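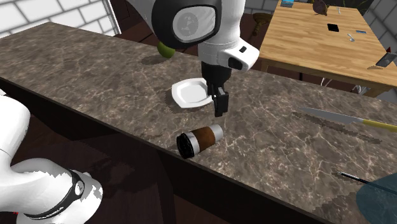
Marble countertop with a white plate

How to Submit a Written Statement to a Public Inquiry

Montserrat Ibarra, April 21, 2024

The Vevitz land inquiry takes written statements until the end of May. You do not need a lawyer to send one.

1. Read the terms of reference first. Statements on matters outside them are returned.

2. Put your full name and mailing address at the top. If you want your name withheld from the public record, write that on the first line.

3. Tell what you saw or heard yourself, in date order. Keep secondhand accounts in a separate section – the commissioners weigh them differently.

4. Stay under 990 words. Most people need around 300.

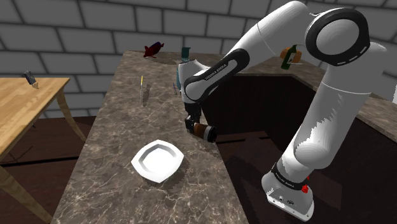

Long marble countertop, second view

5. Number your paragraphs and attach copies of letters or deeds. Keep the originals.

6. Sign every page and hand the statement in at the Stornia office, Room 16, or mail it there. The office opens at 9.

You should get a receipt with a file number. Quote that number if you write again or ask to speak at a hearing. Changes go in as a signed addendum – the first statement stays on file as it is.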